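My aunt Ingeborg Sperling left me her apartment, her cat Felis, and a marble-patterned table with goldfish on it. I wanted the apartment, I put up with the cat, and I spent most of April trying to get rid of the table.

You have to picture it (I couldn't stop picturing it, even at work). Blue mountains, gold lines, a big gold circle with two goldfish swimming through the middle – all of that in a kitchen where everything else was the color of oatmeal. Siiri Kemppainen from upstairs offered me 200 dollars for it and I said sold! Come at 11 and bring somebody strong.
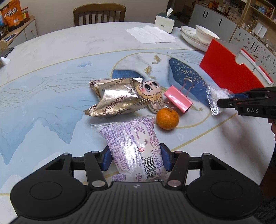

The trouble was that my aunt never threw out a snack in her life. She bought them for the wrappers, I think, the purple ones especially, and she'd put them in a drawer and forget them and then buy more. So before Siiri came I had to empty the drawers, and the only place to put anything was the table I was selling.

I was going to be quick. Out came the packets, then a mandarin I'd bought myself, then string, so much string, and a pink binder clip, and a pink sponge. I kept sliding things toward the middle and I kept uncovering that fish. When I was six I told Ingeborg the top one was called Skistik and the bottom one was Pearce, and that Pearce owed Skistik 2,000 dollars. She never laughed. For years she'd call me up and say, in her business voice, that Pearce had made a payment.

By a quarter to eleven the heap was bigger than when I started and I was sitting beside it with Felis on my feet, eating something sweet I couldn't read the name of.
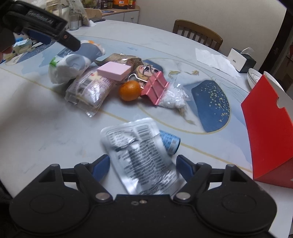 So did Siiri get her table?

She got the bookcase, two lamps and all the string she could carry. She stood there with her coat on and looked at the fish, then at me, and said the bookcase would fit better by her window anyway. I made coffee. After she left I pushed the heap over to one side, got a pencil, and tried to work out how much Pearce still owed.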